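Unit 3 Handout: The Visit to Misitz

Read this before the discussion section. Bring it with you, along with your own notes from the visit. The written report is due at the end of the unit and the questions near the end of this handout are the ones it should answer.

Background

Misitz takes in retired office computers and strips them for parts. Drives are wiped or destroyed, memory and processors are tested and sold, and the cases go for scrap. In August the shop logged 1291 towers through the front door. Of those, 849 were sound enough to go back out as working machines after a swap or two, and the rest were parted out.

Most of that work is still done by people at benches. The open day was put on to show the part that may not be. Nafula Langat runs the automation side and gave both of the talks we sat in on. Her group calls the robot project Tindier. The planning software under it is called Kun, and she used the two names as if everyone knew the difference, so keep them straight: Tindier is the whole job of servicing a desktop computer by robot, and Kun is only the program that decides the order of the steps.

What we were told before the demonstration

The first talk was on why computers are awkward for a robot. I will summarize it, since several of you came in partway through.

A car body on an assembly line comes to the robot in the same position every time. A used computer does not. Two towers of the same model may have different drives, different amounts of memory, and cables tucked in different places by whoever last opened the case. Cables are the worst of it. A rigid part has a shape that can be stored and looked up. A cable has a new shape every time someone touches it.

The second problem is force. A memory module has to be pushed hard enough to seat and no harder. A processor needs almost no force when it is set in place, and a small tilt can damage the contacts. One gripper is asked to do both.

The third problem is finding out that a step has failed. A person feels a module stop short and tries again. The robot needs a sensor reading or a camera view that stands in for that feeling, and somebody has to decide ahead of time what counts as a bad reading.

The demonstration 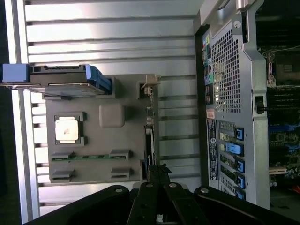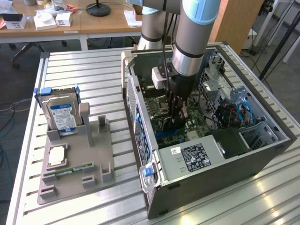
A fixture is any device that holds a part in a known place, and it is the topic of this unit. Langat's view was that most of the effort in a robot cell goes into fixtures and very little of it into the robot. Look at how the parts are laid out for the arm in both pictures. The processor has its own square spot on the gray plate, the memory has a long narrow one, and the hard drive is kept in its carrier, so each part can be given a stored position measured from the plate. The tower has no such treatment. It lies on its side with the interior open, which lets the arm work from above, but its position still has to be found. That difference between known and unknown positions is what I want you to write about.

She also made a point about the case itself. Cases meant for office use often have latches and release tabs that work without a screwdriver, and the makers usually give them a color that stands out. On this tower they are blue. The color was chosen for human technicians, but it is a help to a camera too. Her group picks models of this kind first and leaves cases with many small screws for later.

Terms used in the talks

Approach: the short straight move the gripper makes just before it touches a part. It is slower than the moves between stations.

Compliance: the amount a gripper, arm or fixture gives when pushed. Some give is useful during insertion. Too much and the part wanders.

Datum: the point or surface all other positions are measured from. If the plate is bumped, the datum moves and every stored position on it is wrong by the same amount.

Seating: the end of an insertion, when the part is fully home in its slot.

Wrist camera: a camera that travels with the gripper. It sees the part from close up, but its view changes with every move.

Fixed camera: a camera that stays put beside or over the table. It gives a steady view of the whole job, and the arm can block it at the moment you most want to see.

Recovery: what the system does after a failed step. In the simplest version it stops and calls a person.

The question period

I took notes on the answers that bear on the course.

Asked whether the plates have to be made again for each model of computer, Langat said the pockets for memory and processors carry over well within one generation of hardware. Drive holders carry over better still. What changes is the order of steps, and that is handled in Kun.

Asked how long a plate lasts, she said they wear at the pocket edges first. A worn pocket lets the part sit slightly rotated, and the first sign is usually a run of bad grasps on one part while all the others go well. The shop prints replacements in house. Material comes from a supplier called Jolico, and they have had trouble when switching between batches because the pockets come out a little tight.

Asked about speed, she said a bench technician is faster and that she expects this to stay true for some time. Her log holds 1710 attempted insertions so far, counting the failures. She uses it mainly to see which step fails and on which kind of board.

One of you asked what happens to the technicians. Her answer was that the shop has a backlog and has trouble hiring for the bench. I would treat that as one side of a longer discussion. We will come back to it in Unit 5 with the reading on warehouse work.

Questions for the report

1. Choose one part from the demonstration. Describe what its holder has to prevent, and which directions of movement it has to leave free so the gripper can lift the part out.

2. Where would you put the datum for the parts plate? Where would you put it for the computer? Explain how the robot would relate one to the other.

3. Compare the wrist camera and the fixed camera for the job of seating a memory module. Say what each could tell you and what each would miss.

4. Suppose the plate shifts slightly after setup. List the signs you would expect in the log, in the order they would appear.

5. Propose one change to a computer case that would make it easier for a robot to service and would not make it harder for a person.

Keep the report to four pages, including sketches. Sketches may be done by hand if the labels can be read. If you missed the visit, you can still do questions 1, 3 and 5 from this handout, and you should see me about a substitute for the other two.

Reading for next time: the chapter on locating pins and clamps, and the first half of the chapter on tolerance. Skip the worked problem on drill jigs.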